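Leftover candy in the pantry: how long do you keep it?

sweetcornfritters
Joined May 2026

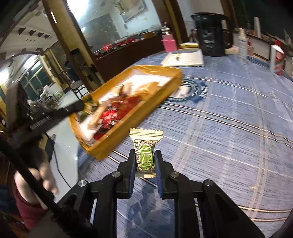
So I finally cleaned out the candy drawer this weekend and I need a ruling, because my household is split. We had a bag of Clerier caramels from before Christmas, half a bag of Retier chocolate things, a bunch of hard candy that has probably lived through two apartments, and one of those big mixed bags I bought in November and hid from myself so well that I forgot it existed. My husband says sugar is a preservative and everything stays. I say if the wrapper has to be peeled off in little strips, it goes. Who's right? And how do you all store it? We're in a humid place and the pantry shares a wall with the dryer.

mopbucket_deb
Your husband is mostly right on the hard stuff and mostly wrong on the rest. Plain hard candy will last forever if it stays dry. It gets sticky on the outside and then grainy but it won't hurt you. Caramels I give six months, maybe a little more if they're individually wrapped. Anything with nuts in it I toss a lot sooner. Nuts go rancid and once you've had a rancid peanut in a chocolate you don't forget it.

Also move it off the dryer wall!! That would drive me nuts.

tallgrass77
I keep all of ours in the freezer. Chocolate, caramels, everything. Double bag it, squeeze the air out, and let it come back to room temp in the bag before you open it. Been doing it this way since my kids were little.

mopbucket_deb
Freezer for chocolate, really? Mine always comes out with the white stuff on it.

tallgrass77
You're opening the bag too soon. The water lands on the candy when it's cold. Leave it shut on the counter overnight.

pennywise_not_the_clown
I have to disagree with the freezer thing. It's fine for plain bars but anything with a soft center gets weird. I froze a box of Retier creams once and the insides went kind of sandy. And freezer space costs money, I'm not giving up a shelf for candy when I could have soup in there.

What I do is glass jars with the rubber ring, in the hall closet, which is the coolest spot in our house. Chocolate in one, chewy in one, mints all by themselves. THE MINTS HAVE TO BE BY THEMSELVES. I cannot say this loud enough. One year I let them all mingle and every caramel tasted like toothpaste.

sweetcornfritters
Oh no, the mint thing. That explains so much. My mixed bag has had peppermints in it this whole time and I thought the toffees were just like that, lol.

Do you do anything about the humidity? I have a pile of those little packets that come in shoe boxes and was thinking of tossing a couple in.

pennywise_not_the_clown
Buy food grade ones, they're cheap. I wouldn't use the shoe ones around anything I was going to eat. I paid 5 dollars for a pack and it's lasted me years.

gravelroad
Maybe I'm the odd one out but why do people have this much candy? We buy it, we eat it, there is no storage question.

mopbucket_deb
Must be nice, gravelroad. Some of us have grandmas who mail it.

tallgrass77
And coworkers, and the bank, and the dentist's front desk.

gravelroad
Fair enough. My mother in law does the same thing with jam.

kitchen_drawer_lady
Chiming in on dates. The one printed on the bag is a best by, so it's about taste. The trouble is when you dump everything into a bowl and throw the bag away, you've got no idea anymore. I cut the date off the bag and drop it in the jar. My sister thinks it's overkill but she also ate a Veres nougat at my house that pulled a filling out, so.

If you've got hard candy you don't want to eat, crush it and use it up in cookies. The stained glass kind where you fill the hole in the middle. Bake 3 minutes less than you think or the candy bubbles over and welds itself to the pan.

pennywise_not_the_clown
Parchment paper, please, for anyone trying that. I lost a good pan.

sweetcornfritters
Ok update. I tossed the nutty ones and the sticky caramels, moved the rest to the linen closet, and the peppermints are in their own jar on top of the fridge. Husband fished some of the caramels back out of the trash (they were wrapped, he wants that on the record) and has been eating them at me all evening.

mopbucket_deb
Top of the fridge gets warm, hon. Move those too.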